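The Plum Letter

By the time the letter came, on the 24th March, Jade Fairclough had lived above the old ticket office in Plidari for 20 years, and she had quite given up on hearing from anyone who remembered the orchard. She read it standing on the stairs with her coat still on, and then she sat down and read it again, more slowly, the way you eat the last of something good.

It was from Chibuzor Bako. He had been a boy of eleven when she last saw him, all elbows and questions, trotting behind her grandfather with a bucket that was far too big for him. Now he wrote in a tidy, sloping hand that he had bought the lower field at Desosska, that three of the old plum trees were still alive — he was almost sure they were the same ones — and would she please come and tell him what on earth to do with them. 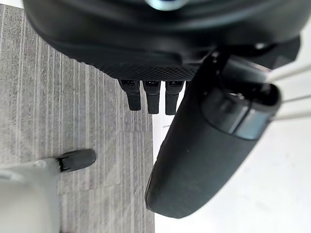

She wrote back that she was too old for trains. Then she tore that up, for it was a fib, and wrote that she would come in October, when the fruit was over and the pruning could be talked about sensibly. Then she tore that up as well, and went and looked for her good boots.

It was a slow journey, with a change at Helitz, where she drank a cup of tea so strong it made her eyes water and fell into talk with a young mother whose baby would not stop staring at her hat. Jade told them both about the orchard. She told them how her grandfather used to sing to the bees, badly, and how there had once been 28 trees in the top row alone, and how in the summer of the great glut they had bottled until the jars ran out and had to start on the flower vases.

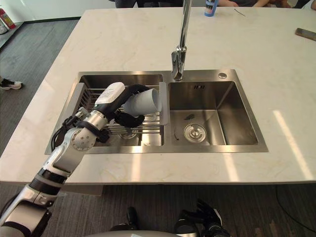
Chibuzor met her at the gate. He had grown very tall and a little grey, and he still asked everything at once — was she tired, was she hungry, did she remember the dog? She remembered the dog. They walked down through the wet grass arm in arm, and there were the three trees, crooked as old men at a bus stop, with the first white blossom just opening on the tips.

"Well?" he said. "Are they ours?"

Jade put her hand flat on the nearest trunk and felt about for the place where she had once carved a very poor letter J, and been sent to bed without supper for it. The bark had closed over most of it. The tail was still there.

"This one's mine," she said. "You can have the other two."
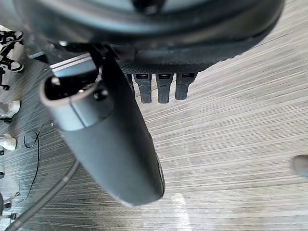

The Plum Letter, a short story

They stayed out until the light went, arguing happily over which branch should come off first, and she missed the last train home.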